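Minutes, open day follow-up meeting
Tuesday, 1 Jun 2021
Chair / notes: Mekdes Alemayehu. Apologies from Rusberg. Assefa joined by phone, bad line.

1. Last minutes
Agreed. March action on the parking signs still open, carried over.

2. Hiltus open day, numbers
Over 400 through the door across the day. Rusberg stand busiest before lunch, quiet after. Printing came to $715, more than budgeted, partly the reprint of the floor plan. Mustix has agreed to split it, need that in writing.

3. Demonstration tables
Six tables ran. Cloth table had the longest line, people wanted to try the hand-held grippers themselves and we let them. Should of had a sign up sheet. Rigid parts table got skipped by most, move it nearer the entrance next time.

Discussion on the cloth table. Spotted cloth liked, folds show up well on it from further back. Mekdes: two people on one cloth is harder than it looks, each has to wait for the other. Assefa asked if fingertips should match on every gripper. No strong view, Mustix to advise. 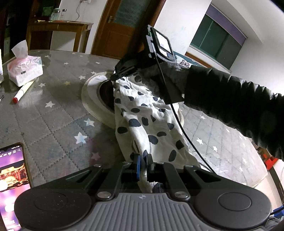

Item 3, cloth table: fold of the spotted cloth held in the near gripper, second gripper at the far end.

Question from a school party about how hand-held work ends up as robot motion. Answer on the day was too long. Short handout needed, one side, plain words.

4. Visitor comments
Mostly good. Asked for more chairs, louder speaker at the talk, and a slower run-through before the hands-on part. One complaint re coffee. Noted.

5. Next visit
Group of 6 coming from Assefa, date not set. Same route as open day but skip the talk. Cloth table first, then rigid parts. Allow extra time for questoins.

6. Actions
Mekdes: handout draft, sign up sheet
Mustix: written OK on printing, fingertip advice
Rusberg: parking signs (again)
Assefa: names and a date for the visit

AOB: none. Closed early, room needed.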